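Kellano 2-Gallon Pump Sprayer Review

Posted September 3, 2024

I bought the Kellano pump sprayer in May to replace a cheap one that had started leaking at the handle. I grow tomatoes, squash, cucumbers and a row of dahlias along the fence, and by midsummer I am spraying something nearly every week. Usually it is insecticidal soap for aphids or a baking soda and horticultural oil mix for powdery mildew. I have now used the Kellano through most of a growing season and have a fair idea of what it does well.

What you get

The box has the tank, the pump, a hose, a wand, two nozzles and a small bag of spare O-rings. One nozzle is adjustable brass and the other is a plastic flat fan. There is also a shoulder strap that clips to the tank. Putting it together took a few minutes. The instruction sheet is one page with small drawings, and the only step that gave me trouble was the hose nut, which has to be pushed all the way onto the barb before you tighten it. I didn't do that the first time and it dripped.

The tank is white plastic and you can see the liquid level through it. The fill marks are molded into the side in quarts and liters. They are hard to read in bright sun, so I went over them with a black paint marker.

Filling and pumping

The opening is wide enough to pour from a bucket without a funnel. The pump handle locks down and doubles as the carrying handle. With the tank full, it takes me 20 or so strokes to get to a working pressure, and I top it up twice before the tank is empty. With the tank half full it needs more pumping at the start, as all of these sprayers do.

There is a pressure relief valve near the top. Pull it up before you unscrew the pump. It works fine, though it spits a little, so keep your face away from it and wear glasses if you have anything stronger than soap in there.

Spray quality

The brass nozzle goes from a narrow stream to a fine cone. The fine setting is what I use for mildew, where you need to coat both sides of the leaf. Squash leaves are a nuisance to get under, and the wand on the Kellano has a slight bend at the tip that helps. I could reach the lower leaves without kneeling. The stream setting reaches the top of my pole beans from the ground.

The flat fan nozzle is less useful to me. It puts out a lot of liquid quickly and I went through half a tank on one bed. If you treat a lawn or a gravel path you might like it better.

The trigger has a lock for continuous spraying. Mine sticks a little when it is released. A drop of silicone grease fixed it for a few weeks and then I had to do it again.

Cleaning

I rinse the tank after each use and run clean water through the wand. Twice I mixed the baking soda badly and the filter in the wand handle clogged. The filter unscrews by hand and rinses off under the tap. On my old sprayer, a Vestura, the filter was glued in, and one clog was the end of it.

Don't use the same tank for weed killer and for vegetables, no matter how well you rinse. I keep the Kellano for soap and mildew sprays only, and have a small hand bottle marked for weeds.

What I didn't like

The shoulder strap is thin and digs in when the tank is full. I swapped it for one off an old duffel bag. The hose is also on the short side. If you set the tank on the ground you will be moving it every few steps, and in a narrow row it tips over easily.

Replacement parts are sold under the number 697, which covers the seals and both nozzles. I ordered the kit through a local garden store. The owner, Fotis Lazaridis, told me the pump seal is the part people come back for most often. Mine is still the original one, greased once in July.

How it compares

My neighbor has the Erkeck sprayer in the same size. Hers has a longer hose and a better strap, but the plastic wand flexes when you hold it out at arm's length, and the nozzle doesn't get as fine. For covering leaves I would take the Kellano. For walking around a large yard I would take the Erkeck.

Should you buy it

For a vegetable garden of ordinary size, yes. It holds pressure, the fine spray is even, and the parts that wear out can be replaced. If you only have a few pots on a balcony, a one-quart hand mister is enough and is easier to store. Empty it before the first frost, leave the pump out of the tank, and hang the wand so the hose can drain. I left my last one full in the garage over a cold weekend and the valve cracked.

I will add a note here next spring once it has been through a winter.

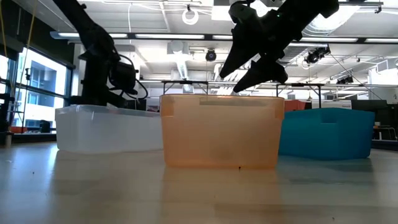 Three plastic bins side by side on a tabletop.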